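Bench Notes: Setting Up and Keeping a Small Table for Two-Arm Practice

Resthorpe Robotics Club, workshop tips page
Kept by Nicanor Collado

These notes cover the practice tables, the props and the cleaning. They apply to anyone preparing for the table-clearing event at Besalcombe and to anyone using a table for the sorting exercise. Controller settings and code are in the other binder.

The work surface

Use a self-healing cutting mat with a printed grid. The mat gives some grip under light objects, protects the tabletop and supplies reference lines at no extra cost. Put the same corner of the mat at the same corner of the table every time. If two teams share a table, agree on the orientation before the first run and write it on the log sheet.

Store mats flat. A mat that has been rolled will lift at the ends, and an object standing on the raised part leans enough to spoil a grasp. To flatten one, lay it on a level floor in a warm room overnight with a board on top. Do not use a hair dryer or an iron. Do not leave a mat in a car in August.

Fix the mat with removable tape on the underside, one strip along each short side. Tape over the top edge collects dirt and catches fingers, human and otherwise. If the mat has an edge strip that has started to peel, press it back with a thin line of contact adhesive and leave it under weight until the next session.

Cleaning the mat

Wipe with a damp cloth and one drop of dish soap, then with plain water, then dry. Solvents fade the printed lines. Adhesive left by tape comes off with a white eraser, rubbed in one direction. For fluff and crumbs in the cuts, use an old toothbrush before wiping.

Turn the mat over when the cuts in the middle begin to hold dirt. Check first that the grid on the other side uses the same units. One of ours is in inches on one side and centimeters on the other, and the Sepúlveda team lost most of an evening to it.

Plates

A shallow plate with a raised rim makes a good drop target. Objects stay on it and the rim gives a clear pass or fail line. Wash plates by hand and dry them with a lint-free cloth. Grease on the rim makes a plate slide when a hand brushes it.

Glossy plates reflect ceiling lights. If a vision program loses the rim or reports objects on a bare plate, try these in order:

Move the table so that it is not directly under a fixture.
Turn off the nearest row of lights.
Hang a sheet of baking parchment between the fixture and the table, well clear of the bulb.
Change to a matte plate.

Do not spray the plate with dulling spray. It comes off on gloves and then goes onto everything else. Teams should also practice with the glossy plate untreated, as the organizers supply their own tableware and do not say in advance what it will be.

Arranging the props

Begin with one object and an open mat. Go on to separate objects with space between them, and only then to a pile. A pile is a different exercise, because lifting the top item shifts whatever is under it. Put the plate on one side and the pile on the other, so each hand has a side to work from.
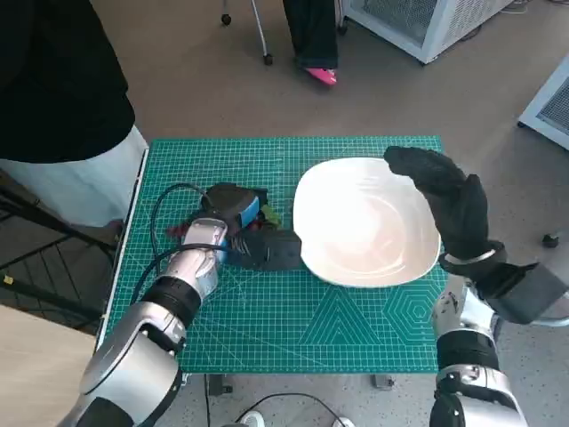

Pile exercise, left hand closed on the blue piece and right hand held open over the plate's edge.

Mix colors and shapes in the pile. Dark items against dark items are hard for a camera to separate, so include some of those once the basic run is reliable. Keep a box-shaped item in the set. It gives the other pieces something to rest against and has flat faces that are easy to measure from.

Record the layout before each run. A sketch on squared paper is enough if it shows grid positions. Copying a photo from memory does not work.

Prop weights

Weigh every prop on a kitchen scale and write the weight on the bag. Use a digital scale that reads in single grams, and check it against a sealed bag of sugar at the start of the season. Do not use any prop over the limit in the event rules. Soft or hollow items can be filled with dry rice if they are too light to stay put. Seal the opening with hot glue and let it cool fully.

Wash fabric props in a pillowcase on a cool cycle and air dry them. Plastic leaves and other small greenery go in a bowl of soapy water, then on a towel. Retire any prop with a sharp broken edge or a sticky surface.

Cables

Run each cable off the table by the shortest path that leaves slack for full arm travel. Test the slack with the power off by moving the arm by hand to its farthest reach on both sides. Use hook-and-loop ties on cables. Zip ties have to be cut, and a slip with the cutters costs a cable.

Props with a cable attached need their own check. Before a run, look along the full length of the cable and confirm that it is not under the plate, around a table leg or inside the path of an elbow. The prop and its cable count as one object for the log. A run in which the cable drags another prop is recorded as a fault, even if the intended prop is placed correctly.

On the floor, keep cables behind the table where possible. Where one has to cross a walkway, cover it with a rubber cable ramp or tape it down for the whole width of the walkway. Short pieces of tape at intervals leave loops that catch shoes.

Hands and gloves

Inspect gloves at the fingertips and between the fingers. Small splits grow quickly. A glove that has twisted on the hand will bunch at the palm and change the grip, so line up the seams before closing the cuff. Wipe textured fingertips with a damp cloth between sessions and let them dry on the hand with the fingers open.

Keep worn gloves in a bag marked PRACTICE. They are good enough for motion tests and save the newer ones for scored runs.

Park both arms in the rest position before reaching over the table. Press the stop first, then reach. This includes picking up a prop that has fallen on the floor next to the table. Long hair is tied back and lanyards come off.

Table and floor

Check the feet of the table at the start of each session. Push down on each corner in turn. If it rocks, adjust the foot or put a folded strip of cardboard under it, and tape the cardboard so it does not walk out. Lock the casters on any wheeled stand near the work area.

Keep bags and coats on the hooks. Spectators stand behind the line and do not lean on the tables.

The run log

One line per run: layout number, operator, program version, result, fault code. Use pencil. The club log stood at 3,583 runs when the last book was filled, and the useful part has been the fault codes. Code 11 (prop moved by cable) and code 27 (plate moved by hand) are the two to look for when a score drops without any change to the program.

Do not correct a result after the next run has started. Put a note in the margin with initials.

Stores

Mats are on shelf 3 in the Mudano room, with plates beneath them and props in labeled bags on the right. Return props clean and dry. Report a missing bag on the sheet inside the door, with the layout number it was last used for.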